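Skemby Owners Board > Manuals and Parts > Service manual for the 600 diesel?

tillerhand
Picked up an old Skemby 600 in May and it came with zero paperwork. I've found an owner's manual online, but all it covers is oil, coolant and how to start the thing. I need torque specs and the injector pump section. Is the Rugemalira reprint any good? They want $89 for it, and that seems steep for a stack of photocopies.

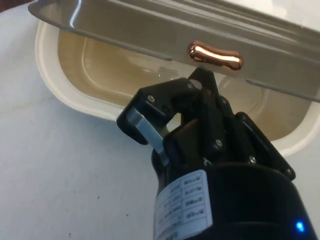
My engine number starts with 1207, if that helps anybody figure out the year. The plate is pretty worn past that.

dockrat_jo
1207 is the early block. You want the first edition shop manual, the one with 4 sections. I have the Rugemalira copy and it's fine, the wiring pages are a bit gray but you can read them.

Pelham Slim
Disagree on "fine." My copy had the head bolt sequence printed so dark I had to guess at two of the numbers. For over 80 bucks I shouldn't be guessing! Try Clirutach first, they scan from originals.

dockrat_jo
Maybe you got a bad batch? Mine's from 24 October 2021 and that page is clear as day.

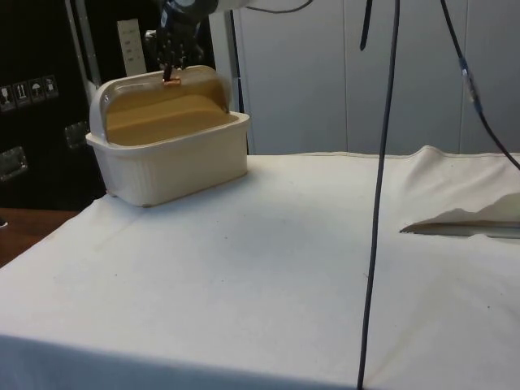 Also, Clirutach only had the later edition when I asked them, and the pump timing is different on that one - don't mix them up.

Pelham Slim
OK, fair point on the timing. I still say ask for a sample page before you pay anybody.

skiffless
Elba Villalba at Skuvadden Marine used to sell the parts book and shop manual together. I'd call, their website is hopeless.

tillerhand
Thanks all. I'll call Skuvadden on Monday and ask Rugemalira for the head bolt page. Does the parts book show the raw water pump seals, or is that a separate sheet?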